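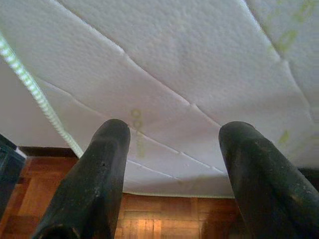
Flat Textile Care in Shared Buildings: Speaker Notes
Jul 7, 2023

Slide 1. Title

Wait for the doors to close. Introduce the subject in one sentence: how white cotton goods lose their whiteness and their strength, and which of the losses can be avoided. State that the talk covers sheets, table linen and towels. Wool, silk and anything with a stretch fiber are out of scope.

Mention that questions are taken at the end, except for questions about units.

Slide 2. Where the data comes from

Two sites, Trotcombe and Multcombe. Both run an in-house laundry for guest rooms and a dining room. Trotcombe has hard water and no softener. Multcombe has soft water from its own supply.

343 pieces were tagged and followed from first wash. Tags were sewn into the hem, not ironed on. Ironed tags came off in the pilot and those pieces had to be dropped.

The tagging began in January. Pieces bought after that are not in the charts.

Slide 3. What "gray" means

Three separate things get called graying. Keep them apart.

Redeposited soil. Dirt leaves one part of the load and settles on another. Even, dull, all over the piece.

Mineral deposit. Hard water salts bind with soap and stay in the weave. The cloth feels stiff and sheds water at first contact.

Loss of brightener. New white cotton usually carries an optical brightener. It washes out and fades in light. The cloth underneath was always slightly cream.

Pause here. People tend to treat all of these with bleach. Bleach does nothing for the second and can make the third look worse.

Slide 4. Load size

Show the chart of load weight against reflectance reading. The overloaded drum is the largest single cause of redeposited soil at both sites. The goods need room to fall. If the drum is packed, the pieces turn as one mass and the water never passes through the middle.

Working rule used at Trotcombe: after loading, a flat hand should fit between the top of the load and the drum. The staff there do not weigh loads. They did for the first month, and the scale is now used for parcels.

Slide 5. Detergent dose

Say plainly that both sites were overdosing. Trotcombe needed more than Multcombe, owing to the water, but less than it was using. Residue left after the last rinse holds soil on the next use and makes the cloth look flat.

Check for residue: take a washed, dry towel, put it in a clean basin of warm water, and move it by hand. Suds mean the dose is too high or the rinse is too short.

Do not get drawn into brand comparisons. The sites used different suppliers and the study was not set up to compare them.

Slide 6. Temperature

Protein stains such as blood, egg and milk go through a cold rinse first. Heat sets them. Body oil on sheets needs a warm or hot wash; cold water leaves it in the fibers, where it yellows in storage.

If someone asks about energy cost, the answer is on slide 11. Do not jump ahead.

Slide 7. Textured weaves

Waffle, huckaback, seersucker and similar cloths behave differently from plain sheeting. The raised parts take the wear and the low parts collect the residue. A textured towel can read as clean on the surface and still carry lint and detergent in the recesses.

Recommendations for these goods:

Extra rinse every tenth wash.
No fabric softener at any time.
Shake each piece out before drying.
Do not press. Pressing flattens the texture and it does not fully recover.

Waffle cloth shrinks more than plain cloth. At Multcombe the waffle towels lost 10 percent in length over the first three washes and then held steady. Order sizes accordingly.

Slide 8. Drying

Overdrying costs more strength than washing does. Cotton that comes out hot and brittle has lost the moisture it needs to bend. Lint in the filter is the cloth itself.

Trotcombe cut its dryer cycle by 14 minutes and found no damp pieces in the fold pile. The old setting had been carried over from a previous machine.

Line drying in sun whitens plain cotton but fades brightener. Both effects are real and they partly cancel.

Slide 9. Storage

Clean, fully dry, dark, some air movement. Bare wood shelves mark white cloth; line them. Plastic bags trap moisture. Rotate from the bottom of the pile, or the same few pieces do all the work.

Slide 10. Retiring goods

Hold a sheet to a window. If the center third is visibly thinner than the edges, it has one season left. Sides-to-middle repair is possible, but labor cost exceeded replacement cost at both sites.

Retired sheets are cut for dust covers. Retired towels are cut for floor use, with a dark thread run through one corner so they stay out of the white wash.

Slide 11. Cost

Replacement interval at Trotcombe went from 18 months to a projected longer figure. Stress "projected." The period is too short to give a number. Energy savings came almost entirely from drying. Wash temperature made little difference to the bill.

Slide 12. Open points

Stain removal by enzyme soak was tried only at Multcombe.
No data on linen or linen blends.
Reflectance was read on dry cloth under one lamp type.

Leave this slide up during questions. Handout is the load and dose card, one side only. Spare copies are in the folder under the lectern.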